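September 13, 2023

Fiction tagging, notebook for the character index

Finished second pass on the Gillham novels today. The question was still which people in the books count as invented and which have a real person behind them. Mirjam had marked 72 characters as "based on" and I can only find support for 40 of them, mostly in the author's afterwords. The rest go back to "unknown" until someone turns up a source.

The ferry captain in Floremdale is the awkward one. Readers' sites all say he was a real captain. They cite each other, and the oldest one cites the TV series, where the line was added by the screenwriters. Not in the book, I checked both editions. Marked as fictional, with a note.

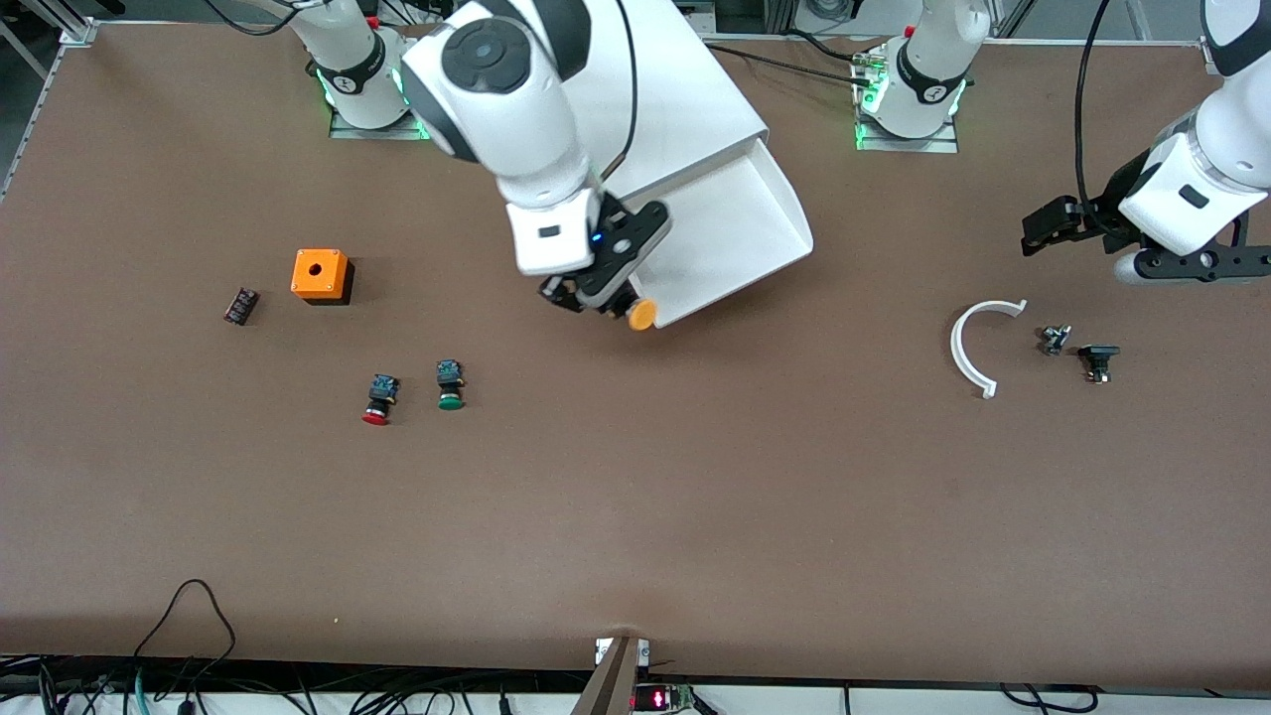
Thijs wants book and screen versions kept as separate entries. I was against it in July but have come around. Himach is a widow with two sons in the novel and a schoolteacher with no children on screen, and one entry can't hold both – the age field alone was wrong in 8 places. Ok-hee is writing the rule for linking the pairs.

Spelling: Mạc keeps the dot under the a everywhere, including the sort key. Diệp Hứa fixed the import, but 4 old records still show a plain a. Diệp Từ has the list.

To do
– reread chapters on the flood for the sister's first name
– ask Mirjam where "born in Gillham" came from
– paperback page numbers don't match the hardcover, pick one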